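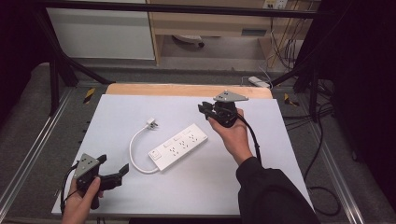
Showing a movie in the backyard is one of the nicest things you can do with a warm evening, and it takes far less equipment than people expect, although it does take an afternoon of puttering if you want to sit down and enjoy the picture along with everybody else. I have been putting on summer movies behind our house on Toler Street for long enough to have made most of the mistakes, and what follows is how I do it now. Start with the electricity, before you so much as think about popcorn. A plain white power strip like this one, with a rocker switch at one end and a row of sockets along the top, will take the projector, the speaker and whatever is playing the movie, and you can shut the whole lot down with one finger when the credits are over. Please keep it under the porch roof or some other cover, plug it into an outlet with a test and reset button, and let it be the only strip in the line. If it won't reach, move the table closer to the house.

Picking the movie

I used to let the guests vote, which sounds friendly and ended one year with three people sulking through a submarine picture. Now I choose two and let whoever arrives first pick between them. Look for something with bright photography. All those moody scenes in cellars and rainy alleys that looked so handsome in the theater turn to gray soup on a bedsheet, and you will spend the evening explaining who just came through the door. Musicals do well, and so do Westerns, and anything set at the seaside. Watch the running time too. In July it isn't properly dark here until after nine, and a three-hour epic will have your neighbors looking at their watches before the intermission. Ninety minutes to an hour and fifty is a comfortable length.

One more thing on this subject. If it's just your family and a few friends, your own disc is fine, but if you are inviting the whole street or putting up posters, you need a public performance license, and you should ask the distributor well ahead. We did it for our block party and the paperwork was one page.

The screen

A white bedsheet works, and I won't hear anything against it, but it has to be flat. Get the largest one you have, iron it (I know, I know), and stretch it between two posts with clips every foot or so along the top and sides. Tie the bottom corners down to something heavy. A sheet with a breeze behind it makes Fred Astaire look seasick. If you find you're doing this every other week, buy blackout lining from the fabric store instead – it gives a brighter picture because the light doesn't leak out the back, and it hardly wrinkles.

Face the screen away from the sunset, and away from the street lamp if you have one. I learned about the street lamp during the quietest scene of a very quiet French film.

The projector

Mine is a Sondard, bought secondhand from Keyvan Mazandarani when he moved to an apartment with no wall big enough for it. It shows 1080 lines, and that is plenty for a sheet. Brightness matters a good deal more outdoors, so if you are borrowing or buying, ask about that first.

1. Put the projector on a sturdy table, level, and square to the middle of the screen. A card table will wobble every time someone reaches for the lemonade.

2. Turn it on at dusk, while you can still see what your hands are doing. The picture will be faint, but you'll see its edges well enough to line them up.

3. Slide the whole table back and forth until the picture fills the sheet. Only then touch the zoom and the focus.

4. Focus on lettering. The opening titles are perfect for this. Pause on a name and turn the ring until the letters are crisp.

5. Leave space around the fan vents, and don't drape anything over the machine to quiet it down.

Sound

The little speaker inside a projector is no use outdoors. Run a cable to a proper speaker and set it up near the screen, so the voices come from where the faces are. Wireless is tidy, but on my old speaker the words arrived a hair after the lips moved, and I can't bear that. Play a scene with ordinary talking in it, then walk to the back row and listen from there. Don't judge by the car chase.

Seating and the dark

Blankets in front, low chairs behind, tall chairs at the very back. Lay your cords along the fence where feet don't go, and tape down any that must cross the path. Nermina Stojanovska next door lends me a string of dim garden lights for the steps, and they have saved more than one plate of brownies. Put out the bug spray before dark, away from the food.

When it's over, let the projector fan finish running before you switch off at the strip, and take the sheet down that same night. Dew gets into it, and then you have to iron it all over again.

Next month I'll write up our double feature, including the pie.

Movies & Popcorn > How-To > Summer Movie Nights

Reviews | Old Favorites | How-To | Letters | About

Posted 19 July 2018 | Contact Janevski Movie Pages | Copyright 2018 | Back to top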